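Ticket 2213 – Norar handhelds, right side pose drift on bagged items
Status: open, waiting on rerun
Component: Jurunden (pose tracking)

Okay, picking this one back up. Quick recap: the right gripper track wanders off whenever the object is wrapped in clear plastic. Bare objects replay fine, bagged ones end up 3 cm to the side, and the policy happily learns the wrong grasp. I blamed the wrist view at first, what with all those shiny wrinkles moving right in front of the lens.

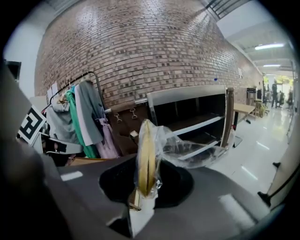
So I masked out the lower middle of the wrist view and reran 30 demos from the Clindia set. The drift got smaller – but it didn't go away! Which was annoying, as I'd already told everyone it was the bag.

Next guess was the marker cubes. I pulled the head view and checked whether both cubes stay readable through a whole reach, and the right one drops out a lot more when the wrist rolls inward (I do this myself, it's a really natural move with anything floppy).
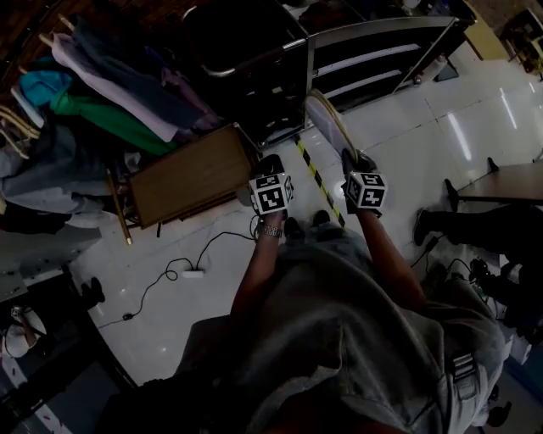 I've changed 2 settings in the Mahlangu config: longer hold on the last good cube pose, and a higher reprojection cutoff for single-face detections. Replayed one bad demo this afternoon and the right track stayed put until the release, then jumped. Much better than before, though I don't love that jump.

Still to do: rerun the full bagged set with both changes, then again with the mask off. Please leave the old June calibration where it is until I've compared them.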